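Notebook, tea and water bench
Hard water, part two

Picking up where the last page stopped. The question is still why the black tea we make up here comes out dull and leaves that brown film, when the same tin tastes bright and clean at my sister's place across the county. I had blamed the tea. Then I blamed the kettle (sorry, Trasel, you're a perfectly good kettle). Now I'm pretty sure it's the water, and I should have started there.

What I know so far: our tap water is hard. You can see it on the faucet, and you can see it in the bottom of the kettle a week after descaling. The film on the tea is mostly calcium getting together with stuff from the leaf at the surface, where the air is. Stronger tea shows it less, lemon pretty much wipes it out, and milk makes it worse with our water. All that matches what I've been seeing since fall.

The recipe stays fixed so I don't fool myself. 400 grams of water, seven grams of the Prieto black, full boil, lid on, four minutes, pour through the strainer. Same pot every time. I rinse it with the water being tested first, which I forgot to do on the first round, so ignore the first round. 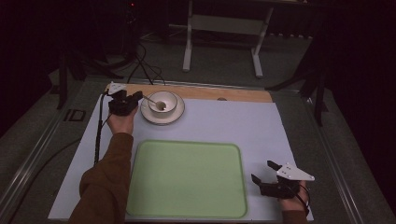 Have you thought about just letting the cups stand longer before you judge the film, came the note stuck to my page this morning, because at a couple of minutes they all look alike and the hard ones only give themselves away later. Fair point, and thank you, whoever that was! I had been looking right after pouring. From now on I look once at pouring and again ten minutes later, and I write down both, even if the second one is boring.

Now the filter. The Bonura jug takes forever but it does work, at least when the cartridge is fresh. Strip test on the tap water goes straight to the darkest square, so all I can say is "a lot." Out of the jug I get a reading on the drop kit of 46 ppm, done twice because I didn't believe it the first time. Bottled spring water from the gas station came out somewhere in between, and tastes fine, and costs more than the tea does if you're making it every day.
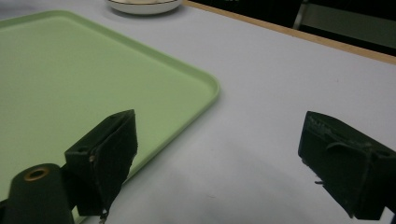 One thing I didn't expect is that the softest water wasn't the best cup. I tried straight distilled on a whim and the tea was flat in a different way - thin, kind of sour, with a lovely clear surface and nothing much under it. So you do want some mineral in there. My favorite of the bunch was a blend, mostly jug water with a splash of tap, and I'd like to pin down how big a splash. Last time I eyeballed it. Yes, I know.

Smaller notes before I lose them. Boiling the tap water hard and letting it settle overnight helps a little, and you get a chalky ring in the pan to show for it. Pouring off the top carefully matters more than how long it sits. Baking soda, which somebody's grandmother swears by, made the tea very dark and gave it a soapy edge that I could still taste at lunch. Not doing that again.

Also, the strainer needs replacing. The mesh is pulling away on one side and leaf bits are getting through, and fines in the cup keep steeping while I wait out the ten minutes.

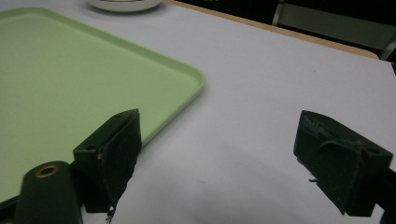

Willwood, January 8, 2019

Blend day. Jug water and tap, starting at 90 percent jug and working down in even steps, everything else per the recipe. New strainer, finally.

At 90 the surface stayed clear at pouring and had the faintest shimmer ten minutes later, only when I tilted the cup toward the window. Good flavor, brisk, a bit of that malty thing at the end. One step down had a little more body and I think I liked it better, though I was tasting in order and knew what I was drinking, so that's worth very little. After that the film comes in fast and the color goes from reddish to brown.

To do: repeat the top two blind, with someone else pouring. Change the Bonura cartridge first and redo the drop test on it. Descale the Trasel. Try the green tea with the same blends, cooler water, and buy more crackers.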